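Gifty Issahaku
10th February

Finally dealing with the pine table. It came from a house clearance in Carrasco and had years of mug rings on it.

Washed it with dish soap first, then wiped along the grain. The dark knots hold grime, so I went over those twice.

Leandro Farías told me not to use the green side of a sponge on pine. He's right, it scratches. Yellow side only.

Everything that lives on it has to go back now: basket, globe, cork coasters, the lot.
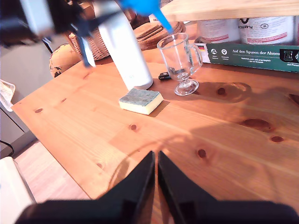 Sponge, spray bottle and a glass mug on the pine.

Wax next, once I find the tin. Paid 12 for it in September and have used it once.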